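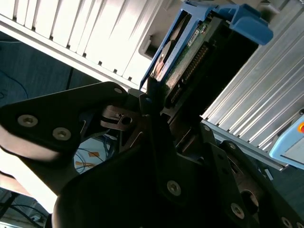

Vemodell Signed Photo Display, by Bovmont. Holds one 10 x 8 autographed photo, premiere shot, cast card, whatever you queued at the stage door for. Two clear sheets, black backing, four corner screws. Screws are silver hex-socket ones, same sort of head as on the black plates in the photo up top, so you'll want an Allen key. One in the box. Wall mount or stand, your choice at checkout.

UV filtering on the front sheet. Felt pen fades quick in sunlight -- still keep it out of a south facing window. Nothing touches the ink, there's a 3 mm gap all round.

Also takes a folded ticket or wristband in the lower slot, handy if you got yours signed at a chat show taping and kept the stub. Small engraved plate optional, 53 characters max inc. spaces. Check your speling, we engrave what you type. 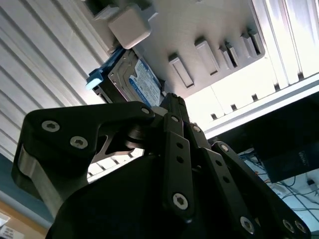
Plates add a few days. Order by Friday and the plain ones go out the following week. Matching Staniforth cabinet for bigger collections takes around 300 cards, see separate page.

Weight boxed 700 g. Wall plugs not included.

We don't sell autographs and we dont authenticate them, please stop asking! Lingyun Qiu can suggest a dealer if you email.

Red carpet edition (gold screws) back in May. Old Volley stands do not fit the new back -- ask Aiman Chong about the adaptor before you order.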